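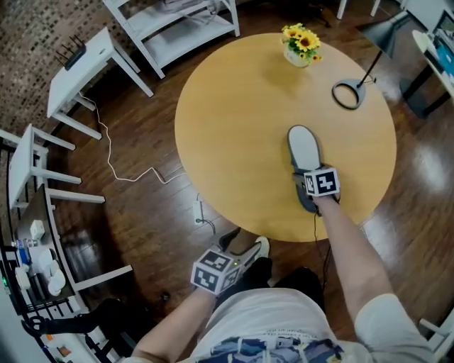

May 12, 2019

So I've spent most of the weekend moving things about on a round table with a gripper in each hand, and my forearms would like a word.

I've been wanting to write about the Jevitz project for ages (I started it in March and then went quiet, sorry). The short version is that I'm trying to teach a program to do small tidying jobs by giving it lots of goes to copy. No robot arm involved at my end. I hold the grippers myself, the white cubes with the black squares on them let the software work out where each hand is, and it all gets saved as one "go". Then I put everything back and do it again. And again!

The target is 100 goes per job, and I've got 3 jobs on the list: slide the flower pot to the other side of the table, turn the lamp round by its base, and pass a cloth from one hand to the other. Flowers are finished. Lamp is nearly finished. The cloth I'm pretending not to know about.

What surprised me is how hard it is to be slow. I thought I was slow. Then I played back the first evening's lot in Voller, which is the little viewer I use for checking, and I was whipping that pot across the table like a barman with a pint. The tracking had lost me in half of them, so I binned the lot and started over. Now I count to 4 in my head for every reach, and let the pad rest on the table for a moment before I pick anything up, so there's a clear start to each one.

The other thing is the left hand. If a job only needs the right, the left one tends to wander off or fidget, and all that fidgeting goes into the recording too. I've settled on keeping it down near my lap with the pad pointing at the floor. Boring, but the goes look much more alike now.

I'm also trying to be messy on purpose about where things begin. My first batch had the pot in the same spot every time, and the program (I call it Emero, don't ask) learnt to reach for that spot whether the pot was there or not. Very confident, very wrong. These days I shove the flowers somewhere new before each go, and every so often I turn the pot as well.

Still to sort out: the cable, which likes to catch on the table edge when I reach across, and my chair, which squeaks. The squeak doesn't matter to the data at all but it's driving me up the wall. I might try clipping the cable to my sleeve.

Next time, the cloth. I've bought a second one in a brighter colour in case Palumbo, the bit that does the sorting afterwards, can't tell the first one from the table.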